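Bench notebook, Saltura shop
May
Brake pad sorting, second sitting

Started a little after 9. Coffee first, then the new mat. I have wanted a plain brown mat on this table ever since the first sitting, when I spent half the morning hunting for dark pads in the shadow of other dark pads, and what a difference! The white top was too bright under the lamps and every pad turned into a black blot. On brown I can tell the friction block from the backing plate without picking the thing up. It lies flat too, after a night under the heavy catalogs.

Left a strip of the white showing along the edges so we still have somewhere to write in pencil. (Pencil only. The marker from last time took forever to get off.)

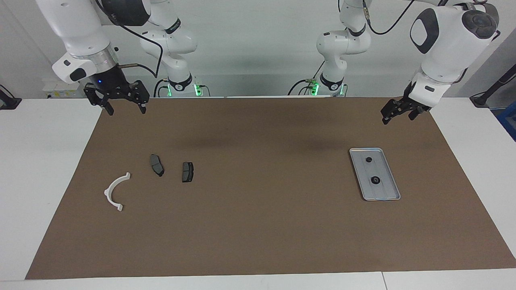 The job, for anyone picking up this book in the middle: the Ernetti lot came to us as one mixed load, 1,343 pads, no wrapping, no order to it at all. The Trastberg workshop wants 1,000 of them sorted by wear and shape for the teaching sets, and the leftovers stay here as spares and practice pieces. I thought this would be dull work. It is great fun. You start to see how each pad lived – one worn evenly from end to end, the next one tapered like a doorstop, then one with a glaze on it you could nearly shave in.

Working order today, which I want to keep:

Pad on the mat, friction side up, look at it before touching anything else.
Brush off the dust into the pan, damp cloth after. No air line, ever.
Thickness at both ends and in the middle. Write down the smallest.
Turn it over, look at the backing plate for rust lift and bent ears.
Into the tray.

The tray is my favorite thing on the bench. It's just a shallow silver one with a raised rim and three long compartments, but it has sorted out the whole muddle of piles we had before. Left compartment for even wear, middle for tapered, right for anything glazed, cracked or odd. When a compartment fills up it gets tipped into its own carton and we go again. The low ridges are enough to keep the groups apart as long as you don't bump the table, and the corners are rounded so the dust wipes straight out. Want a second one. Will ask about it.

Did a first run of 30 before lunch and then went back over the same 30 with the gauge zeroed again. Readings agreed well except on the tapered ones, where it all depends on how close to the end you set the jaw. Made a small card gauge stop out of scrap and taped it to the caliper. Better straight away. The card is already getting soft, so it wants to be cut again in plastic before the next sitting.

Carton 77 is the good one, by the way. Lovely range in there, nearly new right down to the rivets, and all the same shape. If Trastberg want a single set that shows wear from start to finish, it should come out of that carton and no other. I have put a green dot on the lid.

After lunch I slowed down on purpose and took them one at a time, a single small pad out on the mat, tray off to the left. It feels wasteful when there's a mountain waiting, but I made far fewer trips back to fix the sheet.

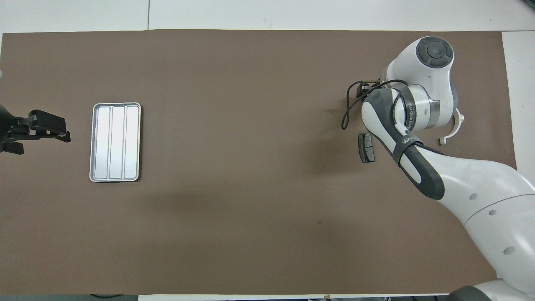
A colleague read this far and wrote in the margin that wear and glazing shouldn't share one row of choices, as a pad can easily be tapered and glazed at once, and then which compartment does it go in? The note goes on to say that the Ní Mhurchú sheets have a separate tick box for surface, and that we could leave the tray for wear alone and put a chalk dot on the back of anything shiny.

Good point, and I like the chalk. It means the right-hand compartment frees up for cracked and bent ones, which were getting mixed in with perfectly usable pads. I'll go back through what was sorted today before the cartons get taped.

Still to do: chalk, plastic stop for the caliper, fresh cloths, new column on the sheet for surface. Check whether the pads with the slanted slot are a left and right pair or two different shapes. I keep changing my mind on that one.

Stopped at 4:30, mat wiped down, caliper back in its case.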